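Setting up the hand grippers, part 4: pads, pinch and cable

By now you should have both grippers bolted together and the motors answering on the bus. If not, go back to part 3, because nothing in this part works on a gripper that's still stiff.

1. Squeeze the handle slowly and watch the two fingers. They should meet flat at the tips. If one gets there first, back off the pivot screw on that side a quarter turn and try again.

2. Stick the pads on the inner faces. I press mine down with a spoon (yes, really) and leave them overnight.

3. Take a towel and pinch it right on the hem. Hems are great for this! They're thick and lumpy, and they show up a weak pinch way faster than flat cloth does.
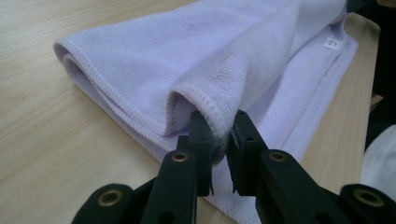
Brelusano Home Robotics Club

4. Give the towel a gentle tug. If it slides, turn the preset up by 10 and go again. My left gripper ended up at 652 and I haven't touched it since November.

Note: the preset lives in the config file under "pinch". The value it ships with is 183, and that's too soft for anything heavier than a sock.

Caution: keep your free hand away from the linkage while you're changing the preset. The fingers jump when the new value loads, and they don't care what's between them.

5. Now do both hands together. Spread something thin on the table, take a top corner in each gripper and pull until the cloth between them goes smooth. Go easy on the pull, you're only taking up the slack. The rest can stay wrinkled, you'll get to it in part 5.

6. Check your cables with your arms stretched out as far as they'll go. I like to leave some slack on each side so I'm never tugging on a plug.

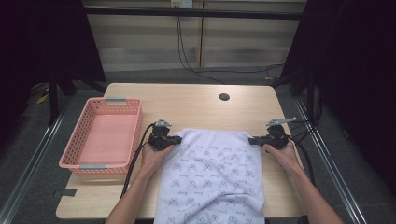 Rhun Lougher: My right one kept dropping thin cotton at any preset I tried, and I went all the way up to 1359. Cleaning the pads with rubbing alcohol fixed it. Could you put that in before step 3?

Good call, Rhun, it goes in with the next edit. Until then, everybody wipe your pads! Let them dry all the way before you close the fingers, or you'll be picking fuzz off them for a week.

7. Save the config and write both presets on a bit of tape on the handles. Left and right won't match, and you will mix them up.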